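Laundry Room and Wash Area Safety Inspection: Checklist and Comments
Cestside Residence, ground floor

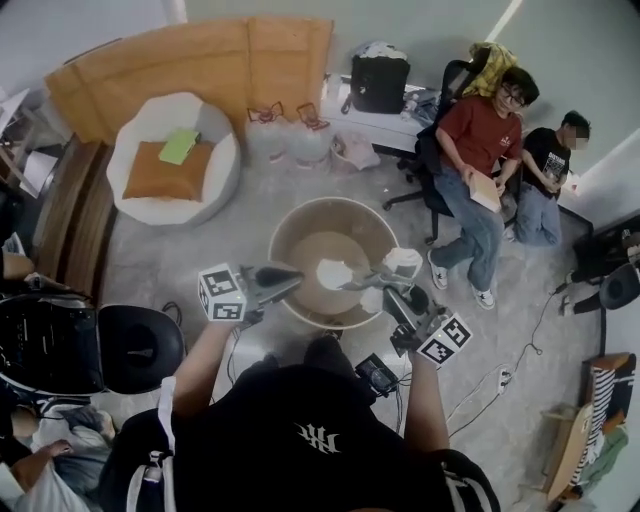
Inspection date: Mon 11 December
Inspected by: Angharad Wynne, Building Safety
Accompanied by: Emlyn Phillips, Facilities
Previous inspection: June

Ratings: S = satisfactory, A = action needed, N/A = not applicable.

1. Floors and walkways

1.1 Floor even, with no loose or lifted sections: S
1.2 Main walkway clear to the exit: S
1.3 Floor drains open and covers secured: A
Comment: The cover on the drain nearest the utility sink is missing one screw. It moves when stepped on. Facilities to replace the screw and check the remaining covers.
1.4 Wet floor signs available: S
Comment: 2 signs on the wall hook. Both legible.

2. Washers and dryers

2.1 Machines level and secured: S
2.2 Inlet hoses free of bulges and cracks: A
Comment: Hose on washer 14 shows surface cracking near the valve. The machine was taken out of service during the visit and tagged. It must not be returned to use until the hose has been replaced and the connection tested.
2.3 Lint screens cleaned and log signed: A
Comment: Screens were clean. The log has not been signed since the last week of November. Residents' staff are reminded that an unsigned entry is treated as a missed cleaning.
2.4 Dryer ducts connected and undamaged: S

3. Electrical

3.1 Outlets near water protected by ground fault devices: S
Comment: All tripped and reset correctly on test.
3.2 Cords and plugs undamaged: S
3.3 Panel accessible and labeled: A
Comment: Labels for the Sendari dryers are faded. Reprint.

4. Detergents and chemicals

4.1 Products in original, labeled containers: S
4.2 Safety data sheets on hand: A
Comment: The sheet for Flonach stain remover is an old edition. Obtain the current sheet from the supplier.
4.3 Bleach stored apart from acids and ammonia products: S
4.4 Eyewash station flushed weekly: S

5. Fire and emergency

5.1 Extinguisher charged and inspected: S
5.2 Exit sign lit: S
5.3 Gas shutoff marked: N/A

Items 1.3 and 2.2 are to be completed within 14 days. All other actions are due before the next scheduled inspection. Completed work should be reported to Building Safety in writing, with the item number.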